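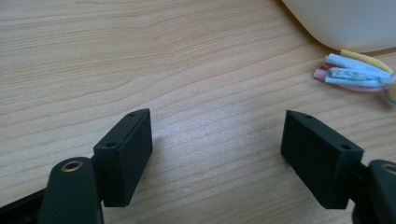
Gripper fingers open over the bench, pads facing, two screws' worth of holes in the top edge of each.

Posted 2019-11-12 by the Nandura bench account

1/ Notes on looking after the two-finger gripper on the Skasik unit. It was due for a pad and bushing check at cycle 1468, so the steps are going up while they are fresh.

2/ Layout first. Each finger is a linkage with a flat black pad at the end. The linkages pivot on brass-colored bushings. Almost every grip complaint we get on this unit traces back to either the pads or those bushings. The motor has never been the cause.

3/ Power off at the controller before you touch the fingers. The Skasik holds its last position for a while after a stop command and can drop closed when the hold times out.

4/ Open the jaw fully by hand and stand the tool over a flat table. Look along both pads from above. The inner faces should match each other, left to right. If one leans in more than the other, stop there and check its linkage before you adjust anything else.

5/ Pad screws: two per pad, into the top edge. Seat both by hand, then tighten a little on one, a little on the other, and back again. If you run one down all the way first, the pad sits crooked and you will chase it for the rest of the day.

6/ Do not use the driver on the impact setting. The threads are in plastic. We stripped a pad that way in the spring and had to print a new one.

7/ Bushing check. Hold the linkage near the pivot and rock it sideways. A slight movement is normal. A click is a worn bushing. Replace both sides together, even if only one clicks – a new one against an old one pulls the grip off center.

8/ Wipe the bushing with a dry cloth. No oil. Oil picks up dust from the table and moves to the pad faces, and then small tubing slides out of the grip.

9/ Pad faces get isopropyl on a lint-free wipe. Let them dry for 10 minutes. If a face looks polished in the middle, swap the pad. Sanding it works for a day or so and leaves the face uneven.

10/ Power on, home, close on nothing. The pads should meet along the full edge. Slide a strip of paper in at the top, the middle and the bottom. It should drag the same at all 3 spots. If it is loose at the bottom, go back to the screws.

11/ Then run the Moriarty test routine, slow profile, with one short piece of soft tubing. Watch the piece and ignore the readout. If it rolls as the pads close, the faces are not parallel, whatever the log says.

12/ Write the cycle count and the pad batch in the Kosis log. Batch matters. The November pads came out slightly thicker than the last set, so the zero for full close has to be set again after every swap.

13/ Question from the replies: yes, left and right pads will physically swap. Don't. They wear to each other, and a swapped pair takes a long time to settle. Mark the back of each one with a paint pen before it comes off.

14/ Spare bushings are in the second drawer under the controller. There are 2 left and the order is in.

Last updated: same day, post 12 corrected (zero is set after the swap, before the test routine)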